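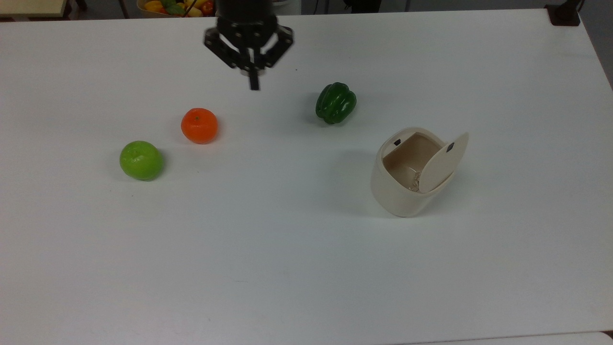 칸다리(Candari)는 공유 작업장에서 제작된 탁상용 집기 로봇으로, 가정에서 쓰는 작은 물건을 집어 정해진 자리로 옮기는 동작을 목적으로 설계되었다. 로봇팔 끝에는 검은색 세 손가락 그리퍼가 달려 있으며, 흰 작업대 위에 놓인 귤, 초록 피망 같은 모형 농산물과 뚜껑이 열린 작은 크림색 통이 기본 연습 구성에 쓰인다. 설계와 제작은 로디카 두미트레스쿠(Rodica Dumitrescu)와 마를루스 바커르(Marloes Bakker)가 맡았고, 제어 프로그램은 에밀리안 브라투(Emilian Bratu)가 작성하였다. 제작 장소는 드로세크(Droseck) 공유 작업장이며, 설계 도면과 부품 목록은 작업장 회원에게 공개되어 있다.

명칭

칸다리라는 이름은 제작 초기에 쓰던 도면 폴더의 이름에서 왔다. 그 이전에 만들어진 두 손가락 집게는 에네(Ene)라고 불렸으며, 현재는 시험용 부품으로만 남아 있다. 두 이름을 섞어 쓴 기록이 있어 초기 문서를 읽을 때는 주의가 필요하다. 에네 2호로 적힌 항목은 대부분 칸다리의 첫 번째 손목부를 가리킨다.

개발 과정

에네는 납작하거나 각진 물건을 집는 데는 무리가 없었으나 둥근 물건에서 자주 미끄러졌다. 접촉점이 두 곳뿐이어서 중심을 조금만 벗어나도 물건이 옆으로 굴러 나갔기 때문이다. 두미트레스쿠는 손가락 안쪽에 고무판을 덧대는 방법을 먼저 시도하였고, 이후 손가락을 세 개로 늘리는 쪽으로 설계를 바꾸었다.

세 손가락 구조의 첫 시제품은 8월에 조립되었다. 이 시제품은 손목부의 고정판이 얇아 하강할 때 끝이 흔들리는 문제가 있었다. 바커르가 고정판을 다시 그리면서 나사 위치를 바깥쪽으로 옮겼고, 같은 시기에 배선도 팔 안쪽으로 넣었다. 배선 변경 뒤에는 손목을 크게 돌릴 때 전선이 당겨지는 일이 있어 회전 범위를 소프트웨어에서 제한하였다. 이 제한은 현재 판에도 그대로 남아 있다.

구조

기구부는 받침, 팔, 손목, 그리퍼로 나뉜다. 받침은 작업대에 죔쇠로 고정한다. 영구 고정이 아니므로 다른 회원이 작업대를 쓸 때는 떼어 낼 수 있지만, 다시 설치한 뒤에는 반드시 원점 보정을 해야 한다.

그리퍼의 각 손가락은 손목 아래 고정판에 개별적으로 연결되며 모터도 따로 둔다. 따라서 한 손가락이 먼저 물체에 닿아도 나머지 손가락은 계속 움직일 수 있다. 손가락 끝은 교체식이다. 끝부분의 폭을 좁게 만든 것은 물체 사이의 틈으로 들어가기 쉽게 하기 위한 것이나, 접촉 면적이 줄어 무거운 물건에는 알맞지 않다. 손가락을 분해할 때 쓰는 나사는 모두 같은 규격으로 통일되어 있다.

전원부와 제어 기판은 알루라(Alura)라는 이름의 별도 상자에 들어 있다. 알루라는 원래 작업장의 다른 장치에 쓰려고 만든 전원 상자였으며, 카틴카 코즈마(Catinca Cozma)가 비상 정지 단추와 퓨즈를 추가하여 개조하였다. 상자의 뒤쪽 환기구를 막은 상태로 사용해서는 안 된다.

제어

동작은 탐색, 접근, 파지, 이송, 해제의 순서로 진행된다. 탐색 단계에서는 카메라 영상에서 물체의 윤곽을 찾아 작업대 좌표로 바꾼다. 접근 단계에서는 물체 바로 위까지 이동한 뒤 속도를 낮추어 내려간다. 파지 여부는 모터 전류로 판단한다. 전류가 정해진 값에 이르지 않으면 손가락을 벌리고 처음 높이로 돌아가며, 세 번 연속 실패하면 동작을 멈추고 사용자 입력을 기다린다.

브라투가 작성한 첫 프로그램은 하강 높이가 고정되어 있어 물체의 크기가 바뀌면 값을 손으로 고쳐야 했다. 이후 물체 종류마다 높이를 따로 저장하는 방식으로 바뀌었다. 흰 작업대에서는 밝은 색의 물체나 용기의 가장자리가 배경과 잘 구분되지 않을 수 있어, 용기의 위치는 영상 인식에 맡기지 않고 사용자가 직접 지정한다.

시험

정기 시험은 한 차례에 15회의 집기 동작으로 이루어진다. 물체의 배치는 매번 바꾸며, 물체끼리 서로 닿지 않게 놓는 것을 원칙으로 한다. 겹쳐 놓은 물체에 대한 시험은 별도로 기록한다. 락라미오아라 코스타케(Lăcrămioara Costache)가 정리한 시험 기록에는 모두 113회의 집기 동작이 실려 있고, 이 가운데 18회가 실패로 분류되었다. 실패에는 물체를 놓친 경우와 용기 밖에 내려놓은 경우가 함께 포함된다.

피망류는 굴곡이 많아 손가락이 닿는 위치에 따라 결과의 차이가 크다. 귤이나 사과처럼 둥근 물체는 중심 위에서 내려갈 때 비교적 안정적이나, 한쪽 손가락이 먼저 닿으면 물체가 밀려날 수 있다. 코스타케는 기록지에 접근 방향을 적는 칸을 추가하였으며, 그 이전의 기록에는 방향 정보가 없다.

유지 관리

손가락 연결부는 시험을 시작하기 전에 풀림 여부를 확인한다. 연속 운전은 60분 이내로 하고, 이후에는 전원을 끄고 모터를 식힌다. 작업대 표면의 얼룩은 마른 천으로 닦으며, 광택이 생기는 세정제는 영상 인식에 영향을 줄 수 있어 쓰지 않는다. 용기 안에 끈이나 포장 조각이 있으면 손가락에 걸릴 수 있으므로 그리퍼를 용기 안쪽 깊이 내리지 않는다.

한계와 후속 작업

칸다리는 손가락 끝에 촉각 센서가 없어 무른 물건을 다루기에 적합하지 않다. 뚜껑이 있는 용기를 스스로 여는 기능도 없으며, 용기는 사용자가 미리 열어 두어야 한다. 손가락 끝의 고무 덮개와 압력 센서는 바커르가 설계하고 있으나 부품 목록에는 아직 포함되지 않았다.

같이 보기

에네 (집게)
알루라 전원 상자
드로세크 공유 작업장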